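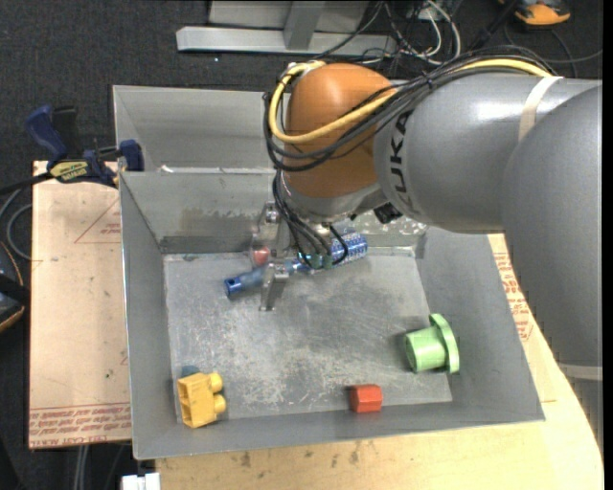 Cords on a bench lamp or drill press fail first where they bend. Leave a wide loop at every joint that moves, long enough that the cord stays slack at full travel. The yellow cable makes a wide U over the joint housing before it passes under the strap, and the same shape suits a swing-arm lamp. Use a soft strap on the fixed part of the arm and keep it off the hinge. Zip ties pulled tight will dent the jacket.

Minimum loop width is 10 times the cord diameter. An 11 mm cord therefore needs 114 mm with a little to spare.

Before strapping, unplug the tool and move it through its full range by hand. Mark the cord with tape at both ends of the slack. Check the marks again in July, when garage heat softens vinyl jackets and straps creep.

Gwendolyn Escobedo, Ondthorpe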